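26/11/2020
Natural dye notebook, madder series, vat 2

Finally a red I would show to somebody! The second madder bath gave a real brick red on the Kerekes wool, the kind Viktória has been after since August, and it happened at a lower heat than I had been using. I had been letting the pot creep up too far and kept getting brown. This time I sat next to it with the thermometer and a sandwich and did not let myself wander off.

Recipe as done, so I can find it again:
400 g wool, Kerekes two-ply, scoured overnight and rinsed until the water ran clear
alum at the usual strength, plus a pinch of cream of tartar
538 g ground madder root, the Drullden lot (coarse, smells like a barn, lovely stuff)
tap water with a spoonful of chalk stirred in

Root soaked cold overnight in the enamel pot. Wool in wet. Brought up slowly and held under 65 C, then left to cool in the bath with the lid on. I turned the skeins by hand every so often and tried not to poke at them. First rinse took out a lot of loose root, second rinse hardly any. Must remember to put the root in a bag next time, I was picking bits out of the wool all evening and there are still some in the sink.

The chalk made a bigger difference than I expected. Side by side with the skein from vat 1 (no chalk, same root) the new one is plainly redder and the old one looks like weak tea. Tibor Kozma says his well water does the same thing with nothing added, lucky man. He has promised me two jugs of it and I want to run a small skein in each water on the same day.

Exhaust bath: too good to pour out. Threw in a skein of the thin Trirkel silk and got a soft apricot, very even, no streaks. A third dip gave a pale peach on cotton tape that I like more than I should. Cotton needs a tannin step before the alum, skipped it out of impatience, so it may well wash out. Will test.

Light test: winding cards with vat 1 and vat 2 taped in the south window, half of each covered with foil. Card numbers go in the Kidex binder, page 78. Viktória Fekete wants wash results too before she warps anything, so cut her a short length of each. 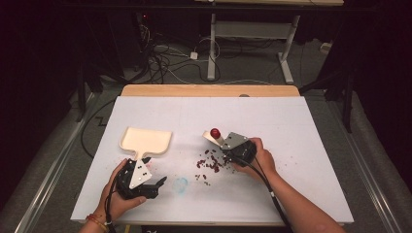 At the bench, both hands busy, with the small cream scoop.

Still to do:
weigh what is left of the Drullden root and order more if it is under a full batch
label the apricot silk before I forget what it is
try weld over the apricot, could be a wonderful orange
iron dip on one vat 1 skein, it can't get any duller
ask Viktória how much red she needs for the border, 2135 m is what I wrote down and that can't be right for a shawl

Vat 3 goes in as soon as the next skeins are mordanted. Same root, same chalk, and this time with the bag.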